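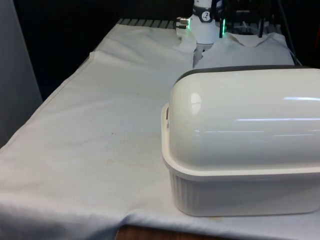 One comment on our draft was that people throw bread away because they buy too much of it, and that no amount of advice about storing it will change that. We started out believing the opposite. By the end of June we were closer to the comment than to our own project plan.

Home Projects Year 2 Staff Contact

Does storage advice cut bread waste? A household survey in Maltness

Background

The leaflet that went through doors in Maltness this spring says that a household can halve its bread waste by keeping loaves in a lidded container at room temperature. It gives no source. We wrote to the address on the back and got a second copy of the leaflet. Our question was whether people who follow the advice throw away less bread than people who don't.

What we did

We printed 300 questionnaires and handed them out outside the Lurberg supermarket and the Nazari bakery. We got 269 back, which looks very good until you know that most were filled in on the spot while we stood there holding the pens. People were asked how they keep bread, how often they buy it and how much they threw away in the last week. A smaller group of 94 agreed to keep a diary for a fortnight.

The obvious trouble is that "how much did you throw away" is a question people answer kindly. In the questionnaire the usual reply was "hardly any". In the diaries the same people wrote down crusts, ends of loaves, half a bag of rolls. We trust the diaries more, but only a bit. Several were plainly filled in all at once, in the same pen, with the same numbers each day.

What we found

People with a bread bin or a lidded tub did report less waste in the questionnaire. We were pleased with this for one afternoon. Then we split the answers by how often people shop, and most of the gap went. Those who buy a small loaf every other day waste little wherever they keep it. Those who buy two large sliced loaves at the weekend waste more, tub or no tub. It so happens that the bakery customers were more likely to own a bin.

The freezer was the one thing that still seemed to matter after that, and the leaflet doesn't mention freezers at all.

We also kept slices from one Tulta white loaf in a lidded tub, a paper bag and the plastic wrapper it came in. The paper bag slices went hard first. Mould turned up in the other two on the same day. One loaf proves nothing and we have left the photographs out of the results.

Problems

Both shops are in the middle of town, so anyone who shops elsewhere is missing. We never defined "bread", and some people counted pitta and some didn't. We should have weighed the waste.

The claim of halving may be true somewhere. We found no sign of it in Maltness, and we would like to know who measured it.

Handed in 7 July 2018

Shares 2 Comments 1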